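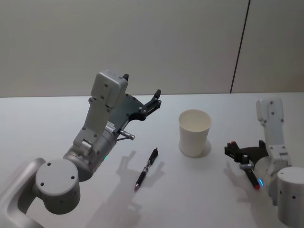 Project coordinator, Kutevness Desk Supplies Trial
Progress report to the Manole Fund, November

Hello again! It's been a busy stretch, so I'll get the money out of the way first. Of the 3000 you gave us for the trial, 244 is still in the account, and I expect the last of the printing to eat most of that.

The big thing since my last report is that we settled on the paper cup. I know, I know — you funded a desk tidy study and I'm writing to you about cups. But the molded organizers from Pistex came in way over what a small office would ever pay, and people kept asking for something they could toss and replace. So the plain white cup is now our baseline. It stands up on its own with a nice wide opening, and a pen dropped in from above doesn't need much aim. We ordered 300 of them and have 100 left.

We've also cut the test setup down to almost nothing. One white tabletop, one cup near the middle, one pen lying beside it. Earlier on we had notepads and tape and clips out as well, and the notes were a mess to read afterward (my fault, I wanted it to look like a real desk). With just the two things on the table I can tell what I'm looking at, and the dark pen shows up really well on the white.

Pens have been more of a headache than cups. The one we're using now is mostly black with a dark red see-through section, a textured grip, and a clip at the capped end. I like it because you can tell at a glance which way it's pointing. The Fernix pens we started with were the same at both ends and I kept writing the direction down wrong. I've redone those pages and they'll be in the final packet.

Still to do: the side-by-side with a heavier cup, the short guide for offices, and a decision about whether pencils belong in the study at all. I'd say yes, but it would add a couple of weeks — let me know if that's a problem on your end. Receipts are in the same folder as last time.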